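Quick write-up from the Gotis open day, 9/14/18, typed on the train so excuse the state of it.

Doors at ten. Queue already down the stairs when I got there, 182 badges gone before lunch according to the girl on the desk, and they'd only printed 200. Small studio, two floors above a carpet shop. Coffee good. Lifts broken.

Main thing everyone came for was Hena, the turn-based one they've been teasing since spring. Got 70 minutes with it in the end, mostly by refusing to stand up. You pick a house, you get a valley and a handful of units, and then it rains. The weather matters more than I expected – rivers rise between turns and your nice safe ford is gone. Lost my whole cavalry that way. Twice.

Three maps playable, one of them clearly unfinished (trees with no shadows, a bridge you can walk through). Interface is tidy but the text is tiny. Told them so. Fouad Boutros, lead designer, wrote it on his hand. He says the AI turns will be quicker by release, which they need to be, I counted to thirty waiting for Haddad to move one archer. Haddad is the rival house, by the way, and a right nuisance. Burns your granaries and then offers you a treaty.

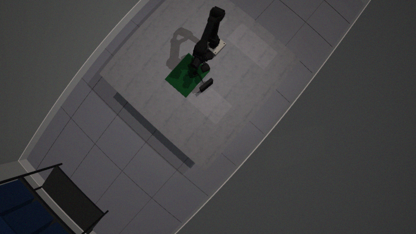
Simulated arm over the green mat, black block just beside it

Upstairs was the talk. Tala Twal on how they do the campaign map, a bit dry at first then really good once she got onto save files and why old ones break. Room too hot. She showed an early build from 2 years back and it was basicly a spreadsheet with flags on. Would play it.

Multiplayer not shown. Asked, got a smile. Hot-seat is in for definite, online "being looked at". No mention of a map editor either, which is a shame, the last game lived on user maps.

Also had a go on Imik, their little puzzle thing for phones. Slide the tiles, wake the fish. Fine. Music is lovely. Couldn't get past level nine and there was a kid behind me sighing.

Beta for Hena in December, sign-up sheet by the door, pen didnt work so borrowed one. Free poster, slightly crushed now. Missed the raffle becuase I was still at the demo. Next stop's mine, more on the campaign talk when I've found my notes.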